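3.2 Household objects and their placement

The second part of the study looks at how small household things are placed on a shared table when the people who use it have no fixed rule for where each thing belongs. We worked in one room in the Horketti building, with a white table standing against a paneled wall. The objects were chosen from the Kirico list of daily goods, which we had already used in the pilot in February. They include soft things, such as towels, and hard things, such as plates and serving tools. Some of the objects are shown in Figure 5.

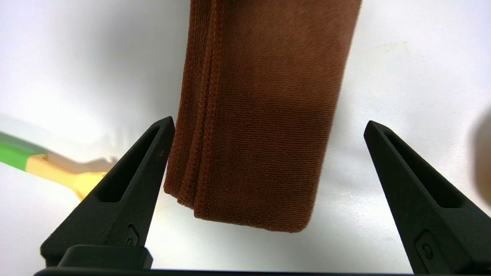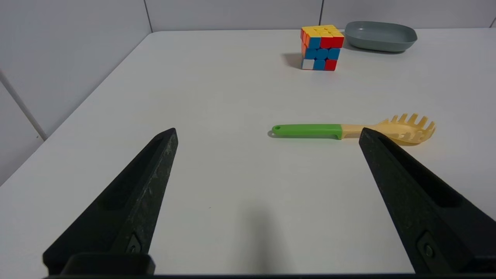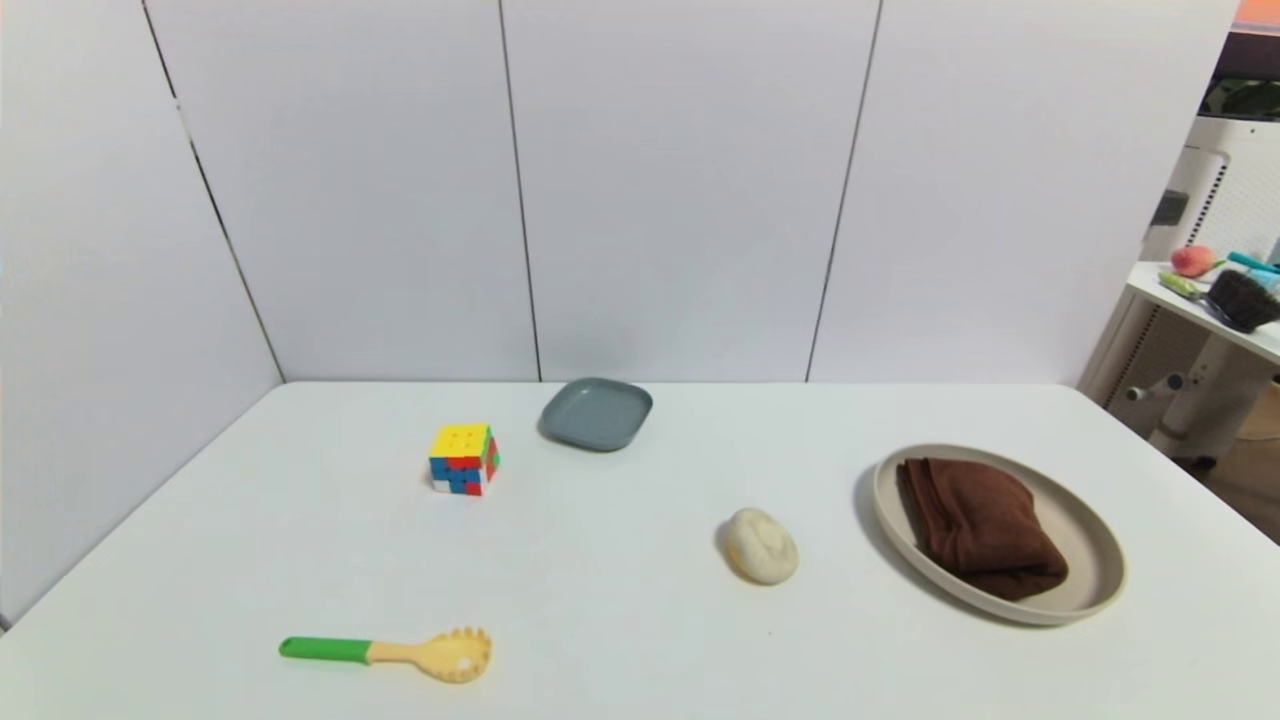
Figure 5. Objects from the study: a folded brown towel (first), a spaghetti server with a green handle (second), and a table with several objects, among them a folded towel on a large beige plate (third).

Each participant received the same short instruction: to leave the table in a state which he or she would accept at home. We did not say what "tidy" means, and we did not give a time limit. A session ended when the participant told us that the table was finished. In total 44 participants completed the task, and together they gave us 216 table arrangements which could be used for the analysis. Arrangements in which an object had fallen to the floor were left out.

For each arrangement we wrote down three things: which objects touched each other, which objects were placed on or inside another object, and how far each object was from the nearest edge of the table. The distance was measured with a tape, always from the closest point of the object. For long tools the direction of the handle was also noted – this was added after the pilot, when we saw that many people turn a handle toward themselves before they leave the table.

Towels needed a separate rule. A towel can be folded in many ways, and two folded towels of the same size may look very different from the side. Following Jin, we counted a towel as folded if its layers lay on each other and no corner was spread out flat on the table. Where the two raters did not agree, the case was discussed until they reached one answer. This was necessary in around 10 cases.

We also separated "stacking" from "storing". In the Tesard scheme both are coded as one action, but for our question the difference is important. A towel on a plate is stacked, and it probably does not stay there when the plate is needed for food. A towel in a drawer is stored. Because our table had no drawers or boxes, only the first kind could be observed, and the results in Section 4 should be read with this limit in mind.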